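Comparing Two Grippers and Two Wrist Cameras in Simulation
Speaker notes, Rosenthal workshop on handling and automation, 23rd September
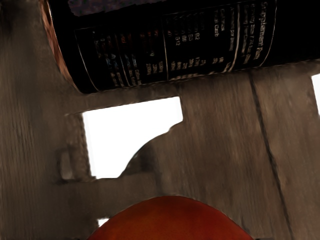 Opening

Welcome the audience and state the purpose of the session. The talk reports on a comparison carried out by the Nadness laboratory between the Drusura parallel gripper and the Mulley adaptive gripper. Each was tested with a narrow-view and a wide-view wrist camera. All of the work covered today was done in simulation.

Leave the opening slide up while the room settles. The can on it is one of the test objects, lying on its side on the brown wooden surface. Ask those at the back whether they can read the heading "Supplement Facts". Most of the smaller print cannot be read with confidence at any distance, and the talk will return to this under cameras.

Why a can

A can on its side is a demanding object for a simple gripper. It may roll when the first finger makes contact, and the useful closing width changes with the height of the approach. Dark objects add a second difficulty. On a nearly solid black body, the controller has little to work with apart from the outline and the pale printing.

Mention that the full object set has 12 items. Only the cylinders are discussed here. Refer questions on boxes and soft packs to the written report.

Test plan

Explain the plan briefly:
– 3000 simulated grasps, divided equally among the four combinations of gripper and camera
– the same arm model and the same controller settings throughout
– 3 approach heights, with the starting position varied at random
– a grasp counted as successful only if the object was lifted and held until the end of the run

State clearly that the controller was not tuned separately for either gripper. Both suppliers were given the settings in advance and raised no objection.

Grippers

The Drusura gripper was the more predictable of the two. Its fingers close along a straight line, and failures were easy to trace to a poor starting position. At the lowest approach height it tended to touch the table before the fingers were fully around the can.

The Mulley gripper tolerated larger position errors. It was slower to close, and on several runs it turned the can slightly as the fingers wrapped. For a pick-and-place task this may not matter. For a task in which the label must face a reader afterward, it does.

Pause here. This is the point at which questions usually come, and it is better to take one or two now than to hold them all.

Cameras

Return to the opening slide. At close range the can runs out of view at the top and on the right, so its full length is not available to the estimator. The copper-brown rim at the left end is a helpful feature, but one end alone does not give the center of the object.

The wide-view camera keeps more of the object in view during the final approach, at the cost of fewer pixels on the label. The narrow-view camera gives more detail at a distance and loses the outline sooner. In our runs the wide view gave steadier position estimates over the last part of the motion.

Add a caution on text. The words "Serving Size" are partly recognizable on this can, and much of the remaining print is blurred or garbled. Label reading was therefore left out of the scoring. Groups planning to use printed text as a cue should check their textures before they begin.

Limits of the work

Contact friction was set to a single value for every object. Camera noise was modeled, but changes in lighting were not. No claim is made about performance on physical hardware, and the ranking of the two grippers may change once finger wear is included.

Next steps

Nadness will repeat the cylinder runs on a physical arm at the Rosenthal site, beginning with the wide-view camera. A controller with separate settings for each gripper will be tested after that – the present results will serve as the baseline.

Close by giving the location of the report and the run logs on the workshop page. Allow ten minutes for discussion.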